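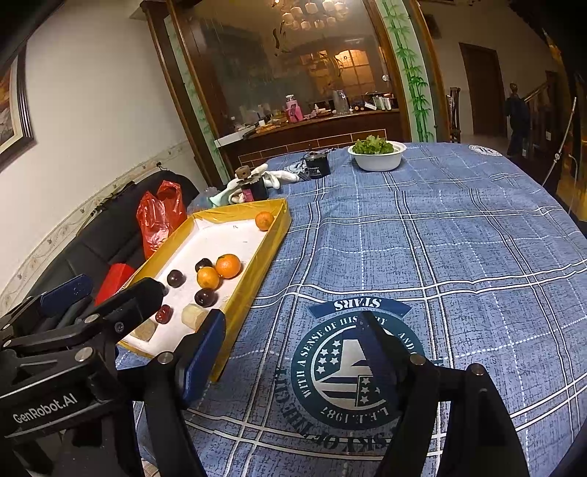 Filed under: Grippers, Kitchen Table Research

I have been comparing two hand-held grippers for most of a month, and my opinion of fruit has gone down. Oranges are fine. An orange wants to be picked up. A plum waits until the pads are nearly closed and then leaves sideways, like a guest who has heard the word "charades."

The one on the table today says GenRobot.AI on its arm, in case I forget who I'm working with. The other is the Tremden, which I bought secondhand in September and which came with a manual for something else.

The test is simple. Take a piece of fruit out of the yellow tray, hold it for a count of eight, put it back without bruising it. Then do it 16 times, change fruit, and wonder about your choices. The little red one is the hardest by a mile. With the Tremden I got it out of the tray 4 times, and one of those was by accident.

What I like about today's gripper is the dark blue pads. They're rubber, and I can ease them up to a plum without feeling like I'm about to make jam. What I don't like is the bulk. All those linkages on the left side block my view of whatever is nearest, so I end up leaning over the tray like a man reading a menu without his glasses.

Dagný Hafstein, who has more patience than me and a proper lab, says I should weigh everything and log the grip force. She's right. I own a kitchen scale and a notebook - the notebook has a shopping list in it.

So far I have roughly 540 clips between the two grippers, and I have watched maybe a third of them. Plums next to the rim are still a mess with either one. I want to try the Cisbridge pads on the Tremden before I blame the fingers, but they're on back order, so next up is the leafy greens.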